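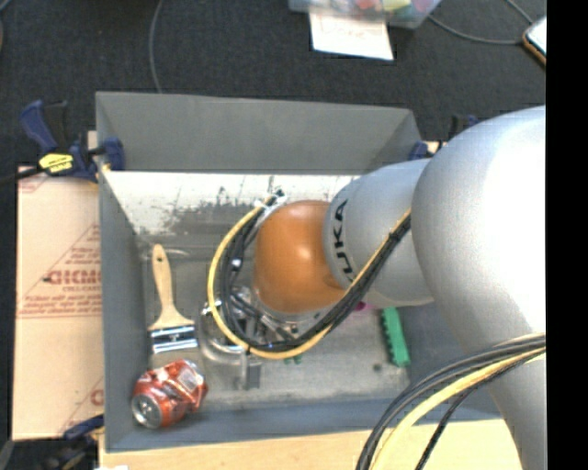
Deep grey bin on the bench, Room 2. The floor of the bin is worn and mottled.

Visit report: Givon container and bench rooms, Jurkico
October 19, 2019
Written up by Lucero Muñoz

The visit was arranged through Milagros Salazar, who runs container stock at the Jurkico site. Purpose: to see how Givon specifies, uses and retires its open bins before we place our own order in April. The tour covered the receiving dock, the wash line and the two bench rooms. The wash line was shut down for a pump change, so the notes on it come from Salazar's explanation only.

Stock. The site keeps 300 open bins in circulation, all bought from Pons. Small parts are handled in shallow trays with dividers. The deep bins are used for mixed goods that arrive unsorted. Empty bins are stored in a caged area next to the dock, and the tapered models are nested in stacks of 10. Above that height the lower ones bind and have to be pried apart, which damages the rims.

Shape. A sloping side wall costs some floor area compared with a straight one of the same top dimension. Salazar considers the loss acceptable, as small items slide toward the middle and fewer are left against the wall. Corners are the usual complaint. Flat items settle into them and are hard to get hold of, and dust collects there first.

Wear. I spent more time on this than on any other point. The deep grey bin in Room 2 has plain sides, with a broad, flat far wall and a thin top rim. Beneath that wall is a whitish surface, heavily scuffed, with dark scratches and irregular grey patches. Givon does not treat marks of this kind as a defect. The inspection sheet has three grounds for rejection: a crack of any length, a rim that no longer sits level, and a burr that catches a cotton cloth wiped along the inside. Color is not on the sheet. Bins are inspected after every 1000 cycles, a cycle being one fill and one complete emptying. The count is kept on paper cards at the dock. I asked what happens when a card is lost and was told the bin goes straight to inspection and starts a new card.

Benches. The tops are light wood. Metal tops were tried in an earlier layout and taken out on account of noise. Bench tops are sanded and re-oiled once a year. Bench height is fixed, and with a deep bin on top the rim is too high for shorter staff to reach the floor comfortably. Platforms are available in both rooms. I would want an adjustable bench in our case.

Labels. Givon uses Grirno label sleeves on the outside short wall. Adhesive labels were dropped because residue built up in the wash. The sleeves cost more and some go missing.

Points to settle before our order:
Ask Pons for samples of one straight-walled and one tapered bin, same depth.
Measure our shelf openings again. The old drawing does not include the lip.
Decide whether the cycle cards can be kept at the packing desk.
Get a price for sleeves in the larger size.

Salazar has offered to send a blank copy of the inspection sheet.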